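Trummer Community Help > Teaching by Demonstration > Hand-held grippers

Policy learns everything except letting go of the tube
Posted by slowpour, 10 Jul 2021

I have been teaching a robot to move test tubes between two racks, and it has now learned to do every part of the job that I don't care about.

The setup: two hand-held grippers, one in each of my hands, recording while I do the task myself. No arm involved until playback. There's a steel rack and a clear plastic rack on a white table, and the job is to pick up a tube, carry it to the other rack, and put it in a hole. A child could do this. I have in fact begun to think about hiring one.

I recorded 87 demonstrations over a couple of evenings and trained on all of them with the stock Bralum settings. On playback the arm goes to the right rack, picks the right tube, lifts it nicely, carries it over, lines it up with a hole, and then hangs there. It trembles a little. Sometimes it lowers the tube a finger's width and raises it again, like somebody testing bathwater. If I leave it alone long enough it opens the jaws while the tube is still too high, and you can guess the rest. I now use plastic tubes only.
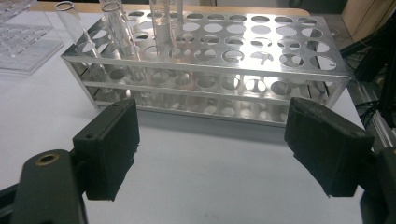 Things I have already tried, so you can skip them. I recalibrated both grippers. I trained for twice as long, and it hesitated with more confidence. I swapped which hand does the picking. I cleaned the lenses, which were filthy, and it changed nothing except my opinion of myself.

My own theory is that the steel rack is too shiny and the model can't tell a hole from the reflection of a hole. A friend's theory is that I need ten times more data. Before I give up another week of evenings, does either of those sound right? Is there a known trick for the insertion part?

Edit: since it has been asked in private messages, the camera is the standard one on the gripper, and I'm not using any force sensing. The jaws know how wide they are and that is the extent of their inner life.

fekar_floor2

You need more data. 87 is nothing. We had 438 on a much easier task (blocks into a bowl) and it still missed the bowl now and then.

Also turn up the frame rate.

gasketweather
Marked as helpful by slowpour

I'd hold off on the ten times more data. If your 87 all contain the same bad habit, 870 will contain it too, and you'll have a sore wrist.

Go back and watch your own recordings at quarter speed, only the last couple of seconds before the tube goes in. I'll bet you hesitate. Everybody does it with racks. You carry the tube over at a good clip, you get above the hole, you stop, you squint, you wiggle, you lean your head to one side to see past your own hand, and then you drop it in. The recording has all of that except the squinting. From the gripper's point of view there is a long stretch where the picture barely changes and the correct action is "do nothing much," followed by a very short stretch where the correct action is "go down." The model has studied you carefully and concluded that the job is mostly hovering.

I had exactly this on a Cokance bench job last November, pegs into a plate. What fixed it:

Practice before you record. Do the insertion until it's boring, then start recording. My first dozen takes of anything go in the trash now. It hurts less than you'd think.

Don't stop above the hole. Slow down on approach if you have to, but keep moving down. If you miss, that's fine, bump the edge, slide over and go in. Leave those takes in the set! A demo where you miss slightly and recover is worth several perfect ones, provided the recovery is one clean motion and you don't sit there sulking in the middle of it.

Trim the pauses you can't avoid. There's a setting for dropping frames where the gripper hardly moves. Be careful with it around the release, though. When you open the jaws the gripper is also standing still, and if the trimming only looks at position it will throw away the one moment you wanted. Ask me how I spent a weekend.

Keep the idle hand quiet. With two grippers, the one that isn't working tends to drift around, and the model will faithfully learn the drift. Park it in the same general area every time and hold it there until it's needed.

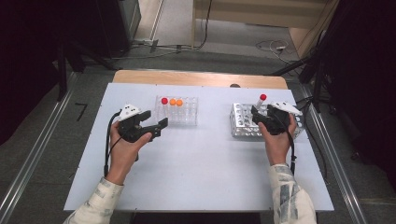 Pick a release height and stick to it. Mine was: the tube is down far enough that it can't fall over, then open. Before that I was letting go wherever I felt like it, sometimes with the bottom just past the top plate and sometimes all the way down. With a rack that has more than one level, a tube can be through the upper hole and still sitting on metal beside the lower one. If you've ever forced it at that point, you've taught the robot to force it.

As for the shine, I don't think it's your main trouble, but it won't be helping. Change the light a bit between batches so the glare isn't in the same place in every take. Mine had learned to steer by a bright streak on the plate, and it went to pieces when I moved a lamp.

I ended up with 107 takes in the final set, and that was after throwing out most of the early ones. Insertions went from embarrassing to mostly fine. It still doesn't like the corner holes. I've stopped using the corner holes.

slowpour

Watched them at quarter speed. It's unbearable. In one I hover so long I thought the video had frozen.

I'm redoing the whole set tonight. Will try trimming on the old ones too, just to see, with the release left alone.

fekar_floor2

Still think you should turn up the frame rate.

pale_hex

Adding one thing to the long answer, which I agree with. Check how far you open the jaws when you let go. If you fling them wide in a crowded rack, you'll knock the neighbor on the way out, and that only shows up at playback when the robot does it harder than you did. Open just enough to clear the tube, go straight up, then open the rest of the way once you're above everything. It takes some getting used to because your hand wants to do it all at once.

And vary which holes are already filled. My first set always had the same empty spot, and the arm would go there whether or not it was still empty. It put a tube on top of another tube and waited for praise.

slowpour

Second batch is trained. It goes in! Not every time, and it has picked up a small flourish at the end that I'm fairly sure is mine. Leaving this open for a few days in case anyone knows how to get rid of the flourish.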